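Notebook, hand-held gripper no. 16
July 2026

Fault: the left finger lags the right on closing. First seen in the bedroom clutter task (wrappers, packets, paper cup, open box on the comforter). The trigger goes fully home, the right finger reaches its stop, the left stays short and then catches up with a small jerk. On thin packaging the item gets pushed sideways before both pads are on it.

Session log has 1,487 closures. 60 are flagged for finger mismatch, nearly all in the second half. Flag threshold unchanged since April.

Checked so far:
Pads: seated, no lifting at the corners.
Jaw screws: tight.
Outer pivot, left: screw backed out a quarter turn. Play at the fingertip when rocked by hand.
Rail: clean, no grit.
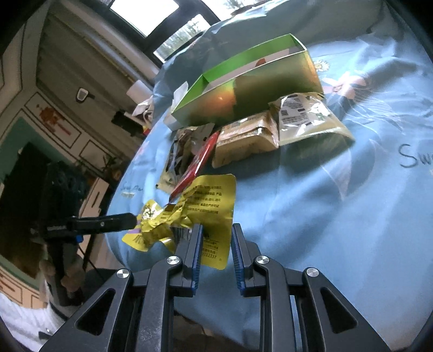 Retightened the left pivot and ran 100 closures on the bench with nothing between the fingers. No flags. Repeated with a foil pouch and got two, both on slow closes. So the screw was part of it. Remaining suspect is the bushing behind it. Makis Karagiannis thinks the Delora bushings are undersize from the last batch. Not measured yet.

Width readings from this session are not to be used for training until the mismatch is corrected or the flagged closures are cut. Video is fine.

To do: pull the left bushing, measure against a spare, threadlocker on both pivots. Unit stays tagged out until then. Pulero order for spares not sent.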